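4. Putting the sheet on

Right, so you've got the mattress cover on (if you haven't, go back to section 3, I'll wait). Now for the sheet. I've made up beds with the Zasberg flat sheet more times than I can count, and this is the order I've settled on.

1. Clear the middle of the bed. I shove the bulky blanket along the far side and drop the pillow up by the headboard, so I'm not walking things back and forth to a chair.

2. Find the care label, number 153. It goes at the foot end, underneath. I still get this wrong in the mornings!

3. Hold two corners and give the sheet one big flap, so it lands across the whole mattress. It'll be creased and wonky at this stage, with the near edge hanging all over the place. Leave it.

4. Walk round to the far side and tuck that edge in first. Go gently, and don't haul on it.

5. Come back and pull towards you from the middle, then work out to each end. If it bunches up near the headboard, lift the pillow and smooth underneath.

6. Check the bottom corner. If the mattress cover is still peeping out, pull the sheet down over it before you tuck.

Note: keep the folded blanket for section 5. I leave mine on the end of the bed while I work.

Caution: don't iron the sheet on the mattress. I tried it once, in July, and the cover never forgave me.
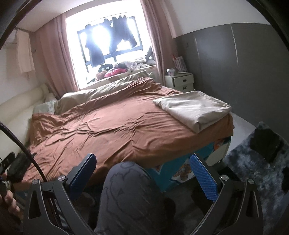
Sheet spread, before smoothing and tucking (steps 3 to 6).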